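**Fikville, 1/7/20** - A small company on the north side of town is paying local people to teach robots how to tidy a kitchen table, one packet at a time.

Nukora moved into the former shoe store on Ayala Street in November. The front room has tables set up the way they might be at home, with tablecloths, printed mats and ordinary groceries on top. Demonstrators come in for four-hour shifts. They hold a gripper in each hand and use them to pick things up, move them and set them down again, while a camera mounted on the tool records what happens.

The recordings are used to train software that will later run a robot arm. The arm itself is kept in the back and is not needed for most of the day.

"People expect to see a robot when they walk in," said Jad Zoubi, who runs the Fikville office. "Most of what we do is done by hand. The arm only comes into it when we want to find out what it has learned."

The hand-held grippers have two jaws that close when the user squeezes a trigger. They are meant to match the gripper on the end of the robot arm, so that a movement made by a person can be copied by the machine without much conversion. Nukora also has a remote control setup, in which a person moves a small set of levers and the arm follows along. Zoubi said the company uses that method less often. It is slower, and new demonstrators take longer to get comfortable with it.

Packets have been the main subject since the start of December. They are harder to handle than boxes or cans. A packet can bend in the middle, slide along the cloth or turn when it is only held at one end. Shiny wrapping adds another problem, because the light on it changes with every movement.
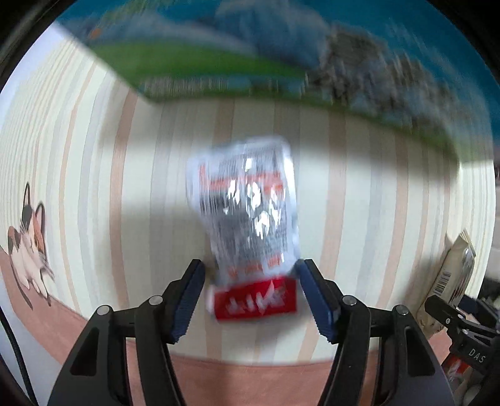 *A foil packet between the jaws of a hand-held gripper at Nukora, with a second gripper working at the right side of the table.*

Nayeli Ñahui has worked as a demonstrator for the company since it opened. She used to pack orders at a warehouse outside town and said the new job took some getting used to.

"You can't feel anything through the tool, so you end up watching the edges all the time," she said. "My first week I squeezed everything too hard. Then I went too easy and dropped half of it. Now I come at it slow and close at the last second."

Ñahui said she was also told to stop correcting herself so quickly. When a packet slips, demonstrators are asked to pause, go back and pick it up again at a normal speed. Those attempts are kept along with the clean ones. Zoubi said the software needs to be shown what to do after a mistake, and a set of perfect pickups would not give it that.

The company had collected 3,897 recordings in Fikville by the end of December. Each one is checked by a reviewer before it is used. Recordings are thrown out if the camera was blocked, if a hand got in front of the work, or if the demonstrator reached in and fixed something without the tool.

Table settings are changed between sessions. Tablecloths are swapped, mats are moved and the packets are laid out in a different order. Zoubi said an earlier version of the software was trained on a single plain table and had trouble as soon as a patterned cloth was put down. Staff have been buying tablecloths from discount stores and yard sales ever since, and residents have dropped off a few of their own.

Nukora has 28 demonstrators on its schedule, most of them part time. No experience with machines is required. New hires spend their first day practicing with the grippers and do not record anything. Zoubi said people who sew or do other close handwork tend to pick it up fast, but that most people are recording by their second shift.

The work is being done for Festance, a maker of kitchen equipment for care homes and school cafeterias. Festance wants an arm that can clear and sort small items from a table and put them in bins. Neither company would say when such a product might be sold. Zoubi said the arm can now pick up a stiff packet lying flat on its own, but still has difficulty when two packets overlap.

The next round of recordings will cover soft pouches and bags with drawstrings. Zoubi said he expects those to take until spring.

The company plans to add an evening shift and is taking applications at the Ayala Street office. Applicants must be 18 or older and able to stand for most of a shift - stools are available, but Ñahui said few people use them. Training is paid at the regular rate.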